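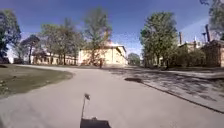

Path and lawn, approach to the yellow building.

Millinery workshop, Clivance
Notebook entry, September, opened 9:00 a.m.

Subject: Stiffening and brim wiring of the wide-brim felt, pattern Morgan, second series.

The purpose of this session was to settle the stiffening method for the Morgan before the pattern goes to the Troneck showroom. The first series was returned by the fitting room with the remark that the brim dropped at the sides after one evening of wear. The front and back held well. The fault was therefore placed in the brim and not in the crown, and the crown block has been left unchanged.

Materials. Fur felt capelines in black and dusty rose, drawn from the shelf stock. Shellac stiffener, the usual mix, and the water-based stiffener supplied by Trorkuveo for trial. Millinery wire in two weights. Grosgrain ribbon for the edge binding and the inner band. The rose felts come from a later delivery than the black and have a slightly softer hand before any treatment. This should be kept in mind when the two colors are compared.

Preparation. Twelve brims were cut for the trial, six in each color. All were steamed and pulled over the flat brim block, pinned at the headline, and left to dry overnight under the cotton cover. The felts were brushed the next morning, always in the same direction. One rose brim had a thin place close to the headline. It was kept in the trial and marked with a white thread so that its result can be read separately.

Stiffening. Half of each color received shellac on the underside only, in two coats. The other half received the Trorkuveo liquid, also on the underside and also in two coats. The supplier's sheet asks for one heavy coat. We chose two light ones, as the heavy coat had come through to the face of the felt on the scrap pieces and left a dull ring. Colleagues who repeat this test should use the wide sponge. The small brush leaves lines that remain visible on rose under the showroom lamps.

The shellac brims were ready to handle by early afternoon. The Trorkuveo brims still felt cool at 4:00 p.m. and were left on the block until the following day. This delay is acceptable for single orders but would hold up the blocks during a full week of production. The smell is much milder, and the windows did not need to be opened. The sewing table was able to continue work beside the trial, which has never been practical with shellac.

Wiring. The heavier wire was sewn to the first brims with a blanket stitch at the edge, joined at center back, and covered with grosgrain. The result was firm, but the edge looked thick from the side and the ribbon would not lie flat over the join. The lighter wire gave a much better line. On the black felt it was nearly impossible to find the edge by eye, only by hand. The join was moved a little to the left of center back so that it does not meet the ribbon seam.

A note on tension. The wire must be allowed to take its own circle before it is sewn. Two brims were spoiled in the first hour when the wire was cut straight from the coil and stitched at once. They rose on one side and could not be steamed level again. These have been set aside for cutting into covered buttons and are not counted in the results below.

Drop test. Each brim was mounted on the standard head, and the height of the edge was marked at four points on the card behind it. The brims were then placed in the steam cabinet on the low setting and marked again on removal. The two spoiled brims were replaced from stock before the test, so that the number remained at 12.

Results, in brief:

Shellac, light wire: no change at front or back, very slight drop at the sides. Good in both colors.
Shellac, heavy wire: no change anywhere, but the edge is too thick for this pattern.
Trorkuveo, light wire: slight drop at the sides in black, more in rose. The marked brim with the thin place dropped the most.
Trorkuveo, heavy wire: no change. The same objection to the edge applies.

The side drop in the shellac brims was small enough that the fitting room would not be likely to return them. It was, however, present. A third coat, applied only to the two side quarters, was tried on one black brim at the end of the day. It held through a second period in the cabinet. The face of the felt remained clean and the side did not feel noticeably harder than the front when pressed.

Trim. The question of the band was raised again. The drawing shows a narrow ribbon with a flat bow at the left. The showroom has asked for a metal ornament in the same place. Any ornament with weight will pull the crown forward, and the band must then be tacked through to the inner ribbon at more points than the drawing allows. A sample ornament weighing 100 grams was pinned to the finished black hat and was plainly too heavy – the crown began to lean while the hat was still on the stand. A lighter piece should be requested before any further work is done on the trim. Until one arrives, the Morgan is to be finished with the ribbon bow.

Storage. The finished brims are in the tall cupboard, crown side down on the ring supports, with tissue between them. They should not be stacked. The rose ones are to be kept behind the black, away from the glass door, as the color of the earlier rose felts faded along one side when they were left near the light.

Decision for the present: shellac, two coats overall with a third at the sides, light wire, join left of center back. The Trorkuveo liquid is to be kept for soft styles and for ribbon work, where the slower drying matters less.

Open points:

Repeat the third-coat test on rose, using three brims from the later delivery.
Order light wire. The coil on the bench will cover six more hats.
Ask Troneck for the final ornament weight in writing.
Replace the cover on the flat brim block. The seam is starting to print on pale felts.

Blocks cleaned and steam cabinet drained, 6:00 p.m.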